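What went wrong with the left gripper at Mestero

Interview, February

Aušra Sproģis is eating a sandwich when I call and does not stop. She runs the hand-held gripper sessions at Mestero, the ones where a person holds a pair of grippers, one in each hand, and sorts small stuff on a table so the arms can learn it later. Tea bags, sachets, wrapped sweets. The arms themselves are called Stan. The fault we are talking about was in the grippers, and it took her team 6 days to find.

"People want it to be the arm," she says. "Every time. Somebody writes 'Stan crushed it' in the log and off we go looking at Stan."

What the log said, first entry: jaw reads open, jaw is closed. Second entry, same thing, an hour later. Then nothing for a whole afternoon. Then three in a row, one of them with an operator's finger in between.

Not a bad pinch. Red mark, gone by dinner. But it went down as a safety matter and the tables stopped.

"I was annoyed, I'll be honest with you. We had 900 picks to get through and I wanted my tables. Hậu was the one who said no. He was right, write that down, he'll want it."

Hậu Thân does the hardware. He joins the call late, from a stairwell by the sound of it. His version is shorter.

"Position sensor was fine. Cable was not fine."

Both grippers are on cables, and the left one goes over the side of the table and down to the floor. When the operator reaches across, it pulls. Not much. Enough to work the plug half out at the tool end, he says, so the reading freezes on whatever it was last. The jaw moves, the number doesnt.

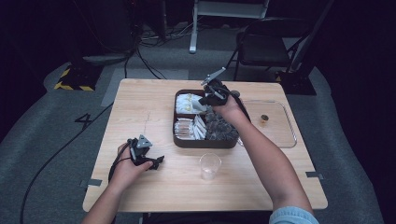
Why it took so long

Because it only happened on long reaches. Packets close to the body, no fault, all day long. Go for something at the far side and the reading might freeze. Or not.

"You can't make it do it on purpose, thats the thing," Sproģis says. "We had Hậu standing there wiggling the cable like an idiot. Nothing. He goes for coffee, it does it."

They swapped the gripper. Fault came back. They swapped the software back to the old build, a Sallano release from before the holidays, and had a clean morning and everybody celebrated. Fault came back after lunch. That one cost them two days, she says, since they'd all stopped looking.

What cracked it was dull. Thân went through the recordings by hand and lined up every frozen reading with where the hand was at the time. Left side, arm out, every one of them. 18 freezes. He printed the list and taped it to the door.

I ask about the data. This is the part she clearly doesn't like. A frozen reading isn't only a pinch risk, it's a wrong lesson. If the number says open while the pads are shut on a tea bag, the arm learns that open is how you hold a tea bag.

"So then Stan really does drop it. Or squashes it. And the guy who wrote 'Stan crushed it' is sort of correct, just for the wrong reason." She laughs. "I didn't tell him."

They pulled 966 clips from the set. Some were probably good. She didn't want to argue over them one at a time.

The pads came up too. During the stoppage somebody suggested the foam was grabbing on itself and keeping the jaws from opening. Thân thinks it was worth asking. Foam wears, the edges go ragged, bits come off, and a rough pad can hang on to a paper sachet longer than you'd like.
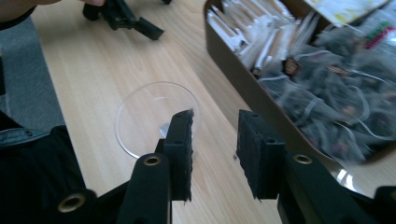

"But foam can't freeze a number," he says. "If the foam sticks, the sensor says closed and it's telling the truth. Ours was lying. Different problem." He has since put pad changes on a schedule anyway, a separate ticket, nothing to do with the pinch.

The fix, then. A clip at the wrist that takes the pull instead of the plug. More slack on the left. And a check in the software, which they call Funis for reasons neither of them could give me: if the reading stays exactly the same while the hand is moving and the motor is drawing current, it beeps and stops the take. It beeps too much at the moment. Operators hate it.

"They can hate it," says Sproģis.

Would she have stopped the tables without the finger? Long pause here, some chewing.

"No. I'd have kept going til the end of the week. Probably blamed the arm."

The rule now is two frozen readings on one gripper and it comes off the table, no matter who's asking for picks. Thân wanted one. They settled on two, and he is still bringing it up. He brought it up on the call, twice, before the stairwell ate his signal.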